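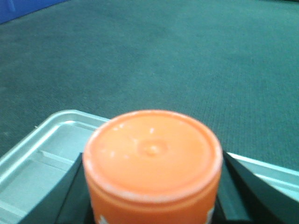 Zuzanna Malinowski

Wir betreiben bei Cirkura eine Handhabungszelle mit Parallelgreifer und Handgelenkkamera und haben in der vergangenen Wartungsperiode beide Greiferfinger ersetzt. Seither weicht die gemeldete Öffnungsweite beim Greifen zylindrischer Behälter von Fahrt zu Fahrt ab. Der orange Behälter mit dem runden Deckel liegt dem Augenschein nach mittig zwischen den Fingern, die Steuerung meldet jedoch bei einem Teil der Griffe einen Lagefehler. Die Deckelerkennung ist auf die kleine Vertiefung nahe der Deckelmitte eingelernt. Auf dem Deckel befinden sich zudem helle Flecken oder Kratzer, und ich kann nicht ausschließen, dass die Bildauswertung diese mitberücksichtigt.

Die Auswertung läuft mit 1080 Bildzeilen und fest eingestelltem Fokus. Die Referenzfahrt des Greifers wurde nach dem Fingerwechsel einmal durchgeführt, das Protokoll endete ohne Fehlermeldung. An den Greifparametern wurde seit Juli nichts geändert.

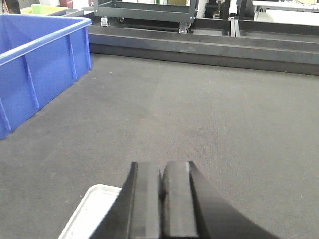

Greifer in geschlossener Stellung, ohne Behälter

Zwischen den Fingern bleibt ein schmaler dunkler Spalt. Die Wartungsunterlagen, die uns vorliegen, enthalten hierzu keine Angabe. Ich bitte um Auskunft, ob ein solcher Restspalt zulässig ist und in welcher Reihenfolge Greifer und Kamera nach einem Fingerwechsel neu einzurichten sind.

Leonardo Tedesco

Bitte zunächst die Greifkraft prüfen. Bei uns stand sie nach einem Neustart auf 100 Prozent, was bei Kunststoffbehältern zu abweichenden Rückmeldungen führte. Nach dem Herabsetzen war die Anlage unauffällig. Zur Kamera kann ich nichts beitragen, wir greifen ohne Bildauswertung.

Ching-wen Tai

Die Greifkraft allein erklärt den Sachverhalt meines Erachtens nicht. Ein Restspalt ist nicht grundsätzlich unzulässig, er muss aber über die gesamte Fingerlänge gleichmäßig sein. Prüfen Sie dies mit einer Fühlerlehre an der Spitze und am Fuß. Ist der Spalt keilförmig, sitzt einer der Finger nicht plan auf der Aufnahme. In diesem Fall sind die Schrauben zu lösen, die Anlageflächen zu reinigen und die Finger neu anzusetzen. Zwischen den Fingern ist oben außerdem ein kleines schwarzes Teil zu erkennen, das vorsteht. Gehört es zum Finger oder handelt es sich um einen Rest vom Umbau?

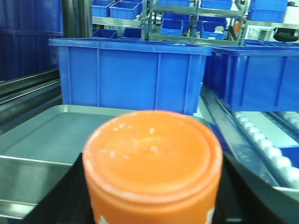
Nikola Dudek
Instandhaltung, Cirkura
2022-10-23

Ich ergänze den Beitrag meiner Kollegin, da ich die Zelle inzwischen geprüft habe. Der Spalt war keilförmig. Am linken Finger lag ein Grat unter der Anlagefläche; das von Frau Tai genannte Teil gehört hingegen zum Finger und bleibt montiert. Nach dem Entgraten wurde wie folgt vorgegangen:

Anlage stillsetzen und gegen Wiedereinschalten sichern.
Finger ansetzen, Schrauben wechselseitig anziehen, Spalt an Spitze und Fuß messen.
Referenzfahrt ohne Behälter ausführen und den Nullpunkt neu speichern.
Kamera neu einlernen, und zwar mit gegriffenem Behälter über der Ablageschale.

Der letzte Schritt war bei uns ausgelassen worden. Bei gegriffenem Behälter steht der Deckel sehr nah vor der Kamera und wird weich abgebildet, während im Hintergrund die blauen Kästen und das Regal liegen. Wir haben den Auswertebereich daher auf den Deckel begrenzt und werten statt der Vertiefung den umlaufenden Rand aus. Die hellen Stellen auf der Deckelfläche fallen damit nicht mehr ins Gewicht.

In den anschließenden 20 Probegriffen trat kein Lagefehler auf. Die Greifkraft blieb unverändert. Offen ist noch Meldung 666, die vereinzelt beim Öffnen über der Schale erscheint - hierzu nehme ich Hinweise gern entgegen.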